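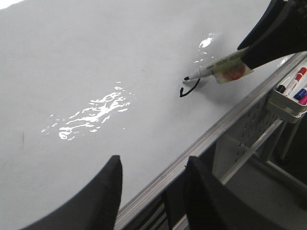 Progress report: upkeep and setup of the whiteboard cell, Sala workshop
Prepared by Nives Pellegrini for the Risisari equipment grant
Covering the work up to the end of July

Where we are

We are writing! The marker cell can be started in the morning by one person following a single page of notes, and that was the main promise for this part of the grant. Corrado Serra and I spent most of the period on the dull end of the job (grip, board position, the order in which things get checked) and it has been a really enjoyable stretch of work. The routine we test with is a handwritten 4, drawn on its own near the middle of the board. It has a hook, a crossing and a long straight downstroke, so one small figure shows us most of what we want to know about contact with the surface.

Holding the marker

The barrel is smooth and the gripper fingers are smooth too, and in our early trials the marker crept backward a little with every stroke. We now put a wrap of tape on the barrel where the fingers close. Corrado tried several widths before we settled on one that goes all the way under the grip and sticks out a bit past it, so you can see at a glance if the marker has moved. The closing force is set at 6 on the Vellska controller. Higher settings held no better in our trials and made it harder to seat the marker straight.

The marker goes in at a shallow angle to the board. We had it much steeper at first and the tip chattered on upward strokes. Changing the angle meant teaching the start point again, which took a whole afternoon, but I would do it again tomorrow.

The board

This has been the bigger subject. The surface looks flat until a light catches it, and then you see ripples in the reflection.
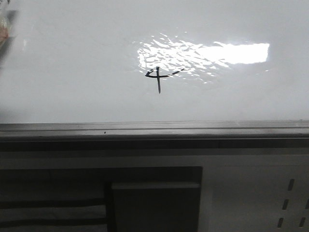 Strokes that run sideways are where we watch most closely. A horizontal line can start solid and then turn into dashes when the tip loses the surface, and the remedy so far has been to teach extra height points along the path. We began with one at each end of the stroke and now add more wherever the ink thins out. Corrado wrote a short routine that touches the board at each point and stores the height, and it has cut the setup from nearly 400 seconds to 330. Not a huge saving, but it also spares us a lot of squinting!

We also check the tray rail for level before teaching anything. It is the easiest straight edge to measure from, and a small tilt there carries over into every line we draw.

Daily and weekly care

The morning page reads as follows.
Check the tape wrap and replace it if the edge has lifted.
Wipe the gripper fingers with a dry cloth.
Wipe the board, including the area along the rail.
Run the touch routine and save the heights.
Draw one 4 at slow speed and look at the crossing and the end of the horizontal stroke.
Put the cap back on the marker if the cell will stand idle over lunch.

Once a week we tighten the stand bolts and run the arm through its full reach with no marker fitted. Felt tips are changed on wear, and we log each change in the Cladusetti binder next to the controller.

Spending

The tape, markers and cleaning cloths came out of the 300 euros set aside for consumables, and there is money left. Nothing has been drawn from the repair line.

Next period

We want to replace the board with a stiffer one and run the same figure on both, using the same marker and the same speed. Corrado would also like a sprung holder between the fingers and the barrel, and he already has a drawing that I like very much. If the holder works we should be able to drop some of the extra height points. I will send the drawing and a price for the board separately, so that you can look at them together before we order.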